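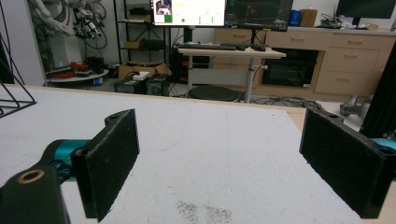
Gripper view of the bench, with the wire rack at the left.

Hand-Held Demonstrations: Frequently Asked Questions

For new demonstrators and visiting groups at the Skumdale lab. Last revised March 2019. Questions that aren't covered go to Siiri Žukauskas, who keeps the booking sheet.

General

What is a demonstration?

One complete run of a task, done by a person holding the grippers, from the start pose to the end pose. The grippers record their own motion, how far the fingers are open, and the view from the gripper camera. The robot learns from many of these runs. A single run teaches it very little.

Why not move the robot arm itself?

We do that too, for some tasks. Guiding the arm by hand works well when the motion is slow and one arm is enough. With cloth, people need both hands, and pushing two arms at once is tiring and gives jerky paths. Hand-held grippers let you work at close to your normal speed.

What about remote control?

The Doltness group uses remote control for most of its work, and Yao-tsung Chiu can show you their station if you are there. The advantage is that the recorded motion is one the arm has already made, so there is no question of whether it can reach. The drawback is time. A hat task that takes 9 seconds with the hand-held grippers took 50 seconds by remote control when we compared them in January.

Do I need to know how to program?

No. You need steady hands and some patience. Most people are useful after one session.

Before you start

How do I hold the grippers?

One in each hand, with your wrist as straight as is comfortable. Squeeze to close the fingers and relax to open them. Keep your own fingers behind the gripper body. If your hand shows up between the pads, the run is thrown out.

Where should the cables go?

Down past your wrists and away from the work surface. Check that you can reach the far side of the board without pulling on anything. If a cable catches in the middle of a run, stop and mark the run as bad. Do not tug it free and carry on.

What has to be switched on?

The computer, the gripper cameras and the markers. Wait for the recording screen to show both grippers before you pick anything up. If only one comes up, unplug that one and plug it in again. If it still doesn't show, tell Siiri.

Can I wear my own clothes?

Yes, but no loose cuffs. Push long sleeves back if they hang over the grip. Take off rings and bracelets.

The beanie task

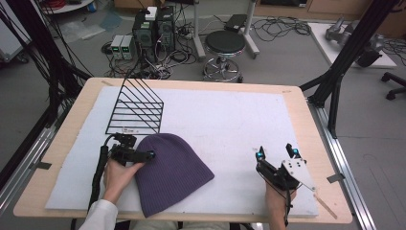 Both grippers in use on the foam board, with the purple beanie and the black rack.

What is the task?

Pick up the knit hat from the board and place it on the rack so that it stays there when you let go. Both grippers may be used, in any order.

Where does the hat start?

Lay it flat on the white board. Change its direction and position between runs. The robot has to cope with a hat that points any way, so please don't settle into one favorite spot. Keep the whole hat on the board.

Does the rack move too?

Yes, a little. Shift it by a hand's width or less every few runs, and turn it slightly if you like. It should stay upright and on the board.

How should I grab the knit?

Take a fold of it between the pads. With ribbed fabric it helps to come in low and close the fingers slowly. Pinching only the top layer is fine if that is how you would do it, but be consistent about lifting clear before you move sideways. Dragging the hat across the board is the most common fault in first sessions.

What if I drop it?

If you can pick it up again within reach and finish, keep the run and tag it "recovered." We want some of those. If it falls off the table, end the run.

How fast should I go?

Slower than you would at home, faster than you think a robot would. Omar Abou Jaoude tells people to move as if they were setting down a full cup.

How many runs are needed?

The current target for the beanie task is 172 accepted runs. One person can usually record 140 in a day with breaks, but we would like them split among several people. Everybody has habits, and the robot picks them up.

After recording

Who decides which runs are kept?

Sigrún Þórarinsdóttir reviews them. She looks for lost tracking, covered cameras and runs that start before the grippers are at rest. You will get a short list of rejected runs with the reason for each.

Why was my run rejected when the hat ended up in the right place?

Usually tracking. If one gripper passes in front of the other for too long, its markers can't be followed and the path has a gap. Keep the two apart unless the task calls for them to meet.

Can I see the robot do it afterward?

Yes. Playback tests are listed on the booking sheet. Stay behind the floor line while an arm is powered, and leave the stop button to the operator unless you see somebody in danger.

Can my group use the recordings?

Partners in the Linelar project have access already. Other groups should write to Hrefna Damgaard and say what the recordings are for and how long you need them. Room audio is not recorded, and faces are blurred if they appear.

Can we borrow a pair of grippers?

One pair is kept for loans and is at Norðdahl for the time being. Ask Hrefna to add you to the waiting list.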